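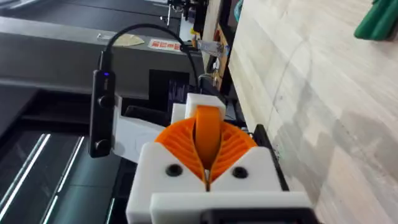
Figure 4. View from the wrist camera, with the two ribbed fingers, the indicator-bearing device to the left of the gripper, and its cable looping over the upper part of the view.

4.2 Wrist-mounted equipment and cable management

The requirements in this section apply to any item carried beyond the last joint of the arm: the gripper housing, the fingers, cameras, auxiliary devices, brackets and every cable that connects them. Existing guidance for collaborative cells treats the end effector as a single part with a declared mass and envelope. In the cells we reviewed, that assumption rarely held for long. Printed brackets were added between sessions, devices were moved from one side to the other, and the declared envelope was left unchanged in the cell file.

We reviewed 19 cells at two sites, Naqvi and Plesard, using the checklist in Appendix B. Kaan Tuncer carried out the reviews at Naqvi and Amna Khokhar those at Plesard. Each then repeated five reviews at the other site. Where the two disagreed, the item was reworded and applied again. The present wording is the third version.

4.2.1 Declared envelope

The envelope shall be measured with all attached items in place, including the cable at its widest excursion. A cable that arches away from the wrist, as in Figure 4, counts as part of the envelope even though it is flexible. Reviewers were asked to move the wrist through its full permitted rotation and record the largest distance from the flange axis to any point on the cable. The largest value recorded was 238 mm, on a cell whose file declared an envelope radius of 127 mm. The controller at that cell used the declared value for its collision model. Its operators had placed the work items by eye and had not noticed the difference.

We recommend that the envelope be measured again after any change that involves a tool. Replacing a finger with one of the same drawing number is exempt. Moving a device to another bracket position is not.

4.2.2 Cable loops

A loop is permitted where the wrist needs slack to rotate. It shall be restrained at both ends, and the restraint shall not rely on the electrical connector. The free length between restraints shall be recorded in the cell file together with the wrist limits for which it was chosen. If the limits are widened later, the recorded length is void and the measurement is repeated.

Loops that cross the camera view raise a separate question. Several reviewers in the first round marked any visible cable as a fault. This was dropped in the second version. A cable in the upper part of the view, away from the fingertips, does not prevent the operator from judging a grasp, and routing it behind the wrist often produced a tighter bend. The current rule requires only that the region between and directly ahead of the fingertips remain clear at all wrist angles in use. Compliance is checked on recorded video, at the two extreme angles and at the home position.

4.2.3 Status indicators

Where an attached device carries a status light, the light should be visible either to the operator standing at the cell or in the wrist camera view. The device in Figure 4 has a small blue light near its top which falls within the view, so its state is recorded along with the rest of the data. We consider this good practice. The meaning of each color and blink pattern shall be written in the cell file. A light whose meaning is not documented shall not be used as a condition for starting a motion.

Indicator lights do not replace the stop function, and none of the rules in Section 3 may be relaxed on account of them.

4.2.4 Printed parts and fasteners

Printed housings and brackets are accepted if the material, the print orientation and the fastener torque are recorded. Screw positions that can be reached from the front of the housing are preferred, so that tightness can be checked without removing the fingers. Flexible ribbed fingers shall be inspected at the root of each rib and along the outer shell. A finger with a visible crack is taken out of service, whatever its measured grip force.

The inspection interval caused the most disagreement between sites. Naqvi inspected at the start of each shift; Plesard inspected after a fixed number of grasps. Either is acceptable under the present text, provided that the interval is stated and that an unplanned contact with a fixed surface triggers an inspection at once.

4.2.5 Surroundings

Neighboring machines and work surfaces within reach of the declared envelope shall be entered in the collision model. Metal housings, glass-like panels and recessed openings need particular care. Bright reflections from such surfaces can mislead depth estimates, and the edge of an opening can trap a fingertip. The Imov planner used at both sites accepts simple boxes for this purpose. A box that covers the opening as well as the housing is sufficient unless the task requires entry.

Items stored near the cell are handled differently. The Flarnon template, from which our checklist was adapted, asks for a bare work surface before each session. We found this impractical where objects are exchanged often, and replaced it with a marked storage area outside the programmed path. Section 4.3 gives the marking scheme and the minimum clearances.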